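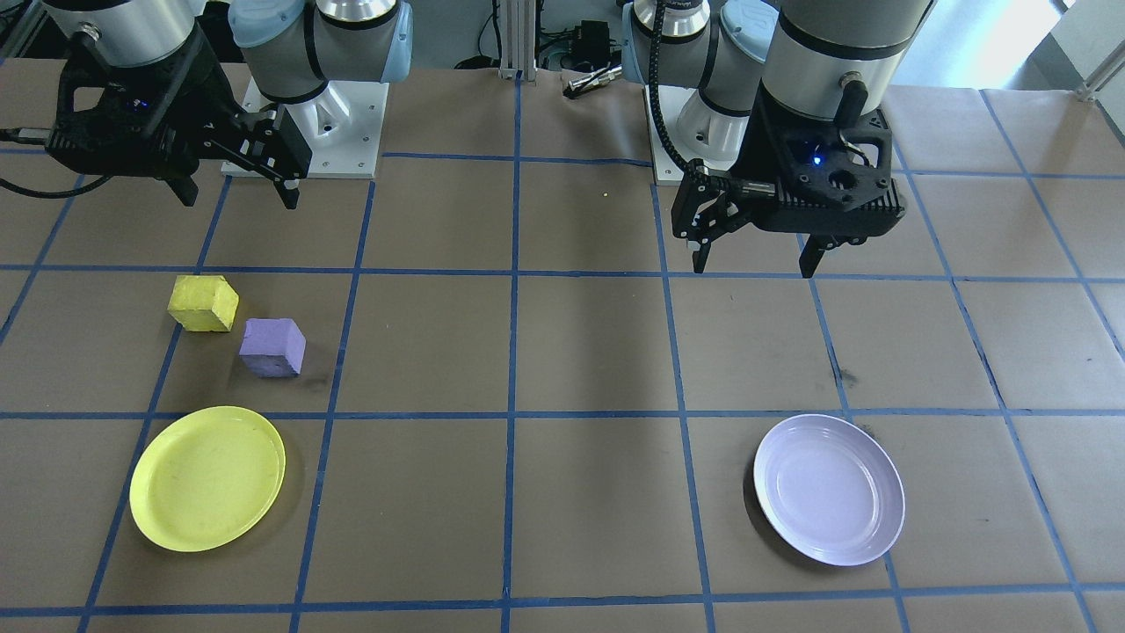

Kraft paper and blue tape grid on a big table: creases, smudges, and plates that don't sit square

Jelport Community > Home and Workroom > Tables and Surfaces
Posted by Natália Machala, April 2, 2026

We have a large work table that I cover with brown kraft paper, and I mark the paper off into a grid with blue tape. It gets used for a simple color matching exercise. There is a yellow plate and a pale lavender plate, and a foam cube to go with each one, yellow and purple. The cube starts in one of the squares and is supposed to end up on the plate of its own color. The grid is there so we can write down where things were and set them up the same way the next time.

The paper is my problem. It looks fine when it goes down, and after a while I get small creases, usually running alongside the tape. Dark smudges also show up, and I can't tell if they come from the undersides of the plates or from hands. 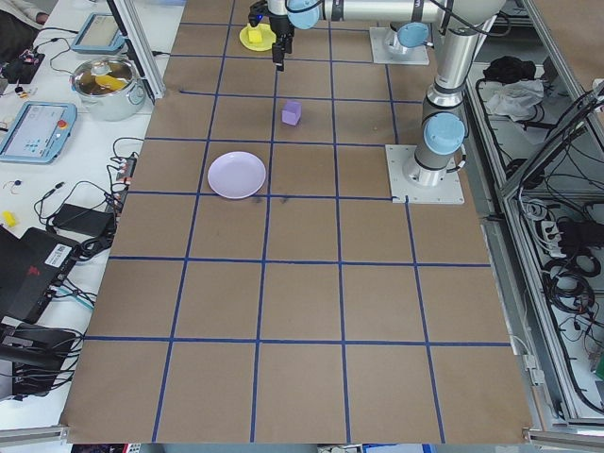 Yellow block on the yellow plate, purple block in a square by itself.

Second thing, the plates. They are round, so there is no edge to line up with the tape, and people put them down across a line as often as inside a square. Then the notes say "row two" and it could be either side of the line.

The roll is 91 cm wide, if that matters. I would like to keep using paper because it's cheap and I can throw it out when it's worn. Things I have tried: more tape around the outside edge (no difference), ironing the paper on low (worked until the tape went on), and wiping the smudges with a damp cloth, which made the paper buckle. Please don't suggest the cloth.

3 answers

Vilém Štěpánek

The creases along the tape are from stretching the tape. When you pull a long strip off the roll and lay it down tight, it shrinks back a little afterward and takes the paper with it. Heavier paper helps too. If yours is 80 gsm you'll get this no matter how careful you are. I use 122 gsm and it lies much flatter.

How I do it:

Unroll the paper the day before and leave it flat with the curl facing down. Put books on the corners.

Fasten one short end to the table first, smooth toward the other end with your forearm, then fasten that. Sides last.

Mark the grid in pencil with a long ruler before you open the tape.

Unroll each strip loosely and let it drop onto the pencil line. Press from the middle out. All the lines in one direction first, then all the lines across.

For the smudges, turn the plates over and look at the bottoms. Rub them on a scrap of the same paper. If the scrap stays clean, it's hands, or whatever else touches the table. A white eraser takes off light marks if you get to them early. Old ones stay.

Gravlow

just get a vinyl tablecloth with squares printed on it, Han used to make one. we've had ours for years, wipes clean

Comment from Natália Machala: Thanks, but I need to pick the size of the squares, and it has to be plain brown.

Comment from Vilém Štěpánek: Vinyl is also shiny under a ceiling light. Might bother you, might not.

Natália Machala

Answering my own post with what I ended up settling on, mostly from Vilém's list. I ordered a heavier roll from Brisico and did the pencil lines first. Loose tape made the biggest difference. I still get a small crease now and then where two strips cross, but I can live with it.

For the plates I stopped trying to line up the rims. We go by the middle of the plate now, and whichever square the middle is in is the square that goes in the notes.

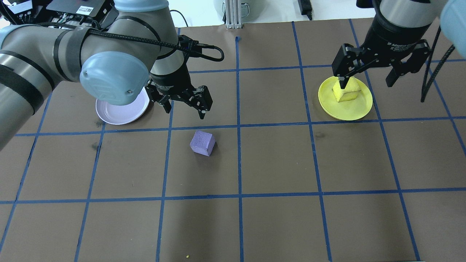 The cubes were easier because they fit well inside a square. I don't ask for them to be straight. If a cube is turned at an angle it gets written down as turned and left alone.

The order I set up in now:

1. Check the paper for lifted tape and press it back down with a thumb.

2. Turn the plates over and wipe the bottoms with a dry cloth, away from the paper.

3. Put the plates down first, then the cubes. If a round starts with the cubes already on their plates, each one goes on its own color.
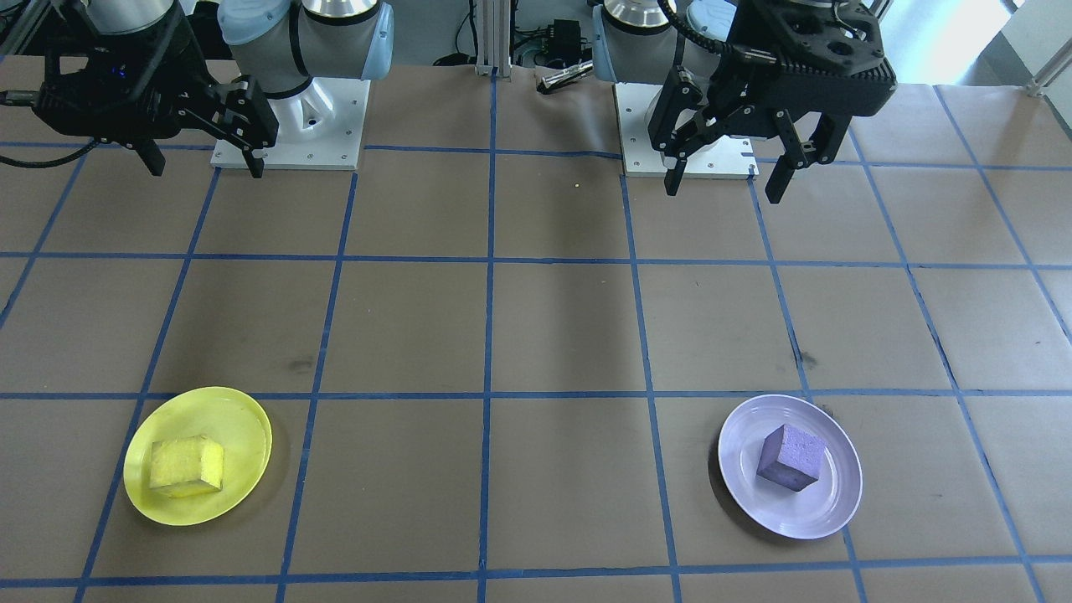 4. Write down the square for each plate and each cube before anything gets moved.

5. Replace the paper when the smudges make it hard to see the pencil marks. The last sheet lasted 31 days, and I changed it in March.

Comment from Vilém Štěpánek: Where the strips cross, try cutting the top one and leaving a tiny gap on each side of the bottom one. It takes longer, but the paper has some room to move.

Comment from Natália Machala: I'll try it on the next sheet.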